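Nornix Chores: data card

Version date: 1 March 2026
Maintained by the Nornix project, Grisville

Summary

Nornix Chores is a small set of demonstrations of household and light shop-floor work, recorded with hand-held grippers. We built it to check how far current policies get with ordinary chores. The short answer so far is part of the way.

Contents

268 training episodes
80 held-out episodes
2 sites: the Grisville flat and the Kokkonen packing shop

Tasks include wiping a counter, folding cloths, straightening mats, sorting small parts into trays and closing cartons. Each episode has wrist video, gripper width and a one-line task label. The labels were written by the person doing the task and were not edited for style.

What works and what does not

Policies trained on the set handle rigid parts on a clear surface fairly well. Carton flaps are hit or miss. Cloth and mats are the weak spot. A policy will often grip a fold, lift it and put it back down in the same place, then stop as if the job were done. We would not leave any of these policies running alone in a home.

Known issues

Fast hand motion blurs the wrist video. We kept blurred frames in, as a filter tuned to remove them also removed most of the quick reaches. If your model needs sharp input, run the blur script in tools/ and set your own cutoff.
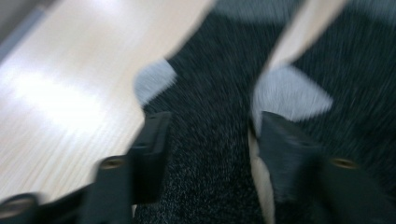 Gripper width is missing from a few February episodes recorded at Kokkonen. These are marked width_ok = 0 in the index file. Do not fill the gaps by interpolation.

Loading

Unpack the archive and point the Skuker loader at the top folder. The default split is by site and task. A full pass needs 440 GB of free disk space if you decode to frames first.

Use

Free for research and teaching. Please report bad labels through the issue tracker, with the episode number in the title.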